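Ticket 733: Rice cooker goes dead mid-cycle
Opened by: Dayana Bautista, Murkar Serviced Kitchens
Status: closed, grudgingly
Last update: 16 May 2025

Reported fault
Tenant in the Bhuiyan flat says the rice cooker "gives up." Light goes out, rice stays crunchy. Third complaint since August. Previous advice from us was to use more water, and the rice was then crunchy and wet.

Step 1
Ran it empty on warm. Stayed on for as long as I could stand watching it.

Step 2
Ran it with rice. Died after nine minutes. Pushed the plug in harder and it came back, looking innocent.

Step 3
Swapped sockets. Ran a full pot, no dropout. Ate some of the evidence.

Step 4
Put a plug-in lamp in the suspect socket and wiggled it. Flickered like a haunted house. Socket is worn, cooker is fine. Tirnov had quoted us for a new cooker, so that email can stay unanswered.

Fix
Electrician replaced the double socket. Two full pots since, both edible.

Notes for whoever gets the next one
Check the wall before you blame the pot. Follow the cord by hand all the way from the cooker, and don't guess from the front of the counter. The two black cords cross below the sockets and one disappears behind the round cutting board, so it's easy to pull the wrong one and declare a miracle. The cooker's is on the left plug. I have asked for labels. Request is with Druvater, ticket 218, no reply yet.

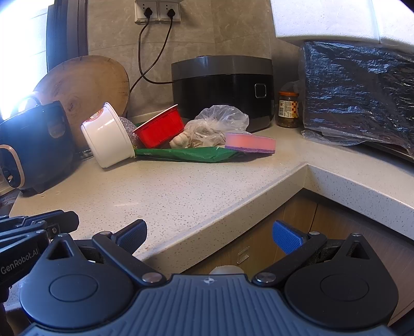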